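What Is Meditation?
A page for young readers, by I-seul Won
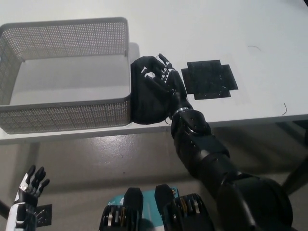

A gray basket, a white table and a black cloth with a small white print.

Have you ever tried to sit still and think of nothing? It is very hard! After a few seconds, a thought comes. Maybe you think of lunch, or of a song. This happens to grown-ups also.

Meditation is a way to practice being quiet inside. People have done it for more than 2000 years, in many countries. Some people do it as a part of their religion. Monks and nuns may sit together before the sun comes up. Other people have no religion and do it too, for example when they have a busy day.

How do people meditate?

There are many ways. Some people sit on a cushion and watch their breath. "Watch" is a funny word here, because you can't see your breath in a warm room. It means you notice the air going in and going out. Some people say one word again and again, very softly. A word like this is called a mantra. Other people walk slowly and feel each foot touch the floor.

What if my mind runs away?

Then you notice it and come back to the breath. My teacher, Mi-kyung Seok, told me the mind is like a puppy. It runs off, and you call it back kindly. You don't shout at a puppy.

Try it

Sit on a chair or on the floor. Close your eyes, or look down at one place. Breathe in the usual way and count each time the air goes out. When you come to 12, you can stop. If you lose the number, begin again from one. In our Notelau children's group, Seung-woo Hyun is 16 and he still loses the number on some days.

Does it make you happy?

Sometimes you feel calm after, and sometimes you only feel bored or sleepy. Both are okay. If you are sad or worried for a long time, please tell a grown-up you trust. Sitting quietly is good, but talking with somebody is important too.

New word: a mantra is a word or a sound that you repeat.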